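Lostthorpe Robot Open Day

The Lostthorpe Robot Open Day is a public demonstration of household robots held in the town of Lostthorpe. Its best-known edition took place on 4/18/24 and drew 310 visitors, a respectable figure for a town where the other event of the season is a plant sale.

Background

The open day grew out of a private visit arranged the previous October by Arlindo Rocha, then head of the Kaven workshop. Guests on that occasion watched a robot arm fold one towel in 39 minutes. Several asked to come back, and Rocha took this as encouragement.

Program

The 2024 program had 8 demonstrations by two teams, Kaven and Song. Each was meant to last ten minutes. The opening talk, listed as a welcome, lasted 90. Visitors could follow the robots from behind a rope or on a screen showing the view from the wrist camera – the second choice was popular with children and with anyone stuck behind a tall person.

Most tasks involved reaching for soft things, a subject on which robots and toddlers were felt to have much in common. The Song team also let visitors steer an arm by hand, after a short safety lesson and a longer form. 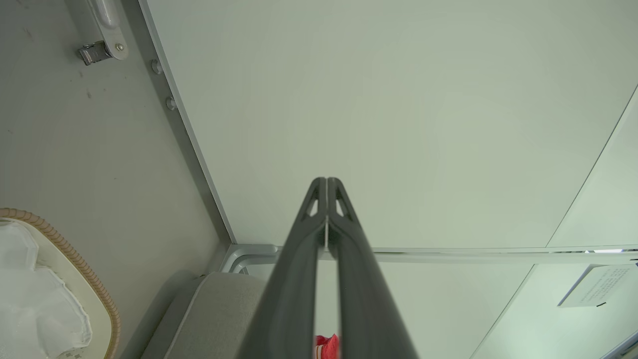
Wrist view of the two-fingered gripper, with a red fabric-like item showing through the slot between the fingers.

Reception

The local newsletter Zustov called the day "educational, with chairs." Visitors praised the patience of the operators and complained about the parking. Rocha later said that the slow pace was deliberate, a claim the Song team has neither supported nor denied. The towel was not invited back.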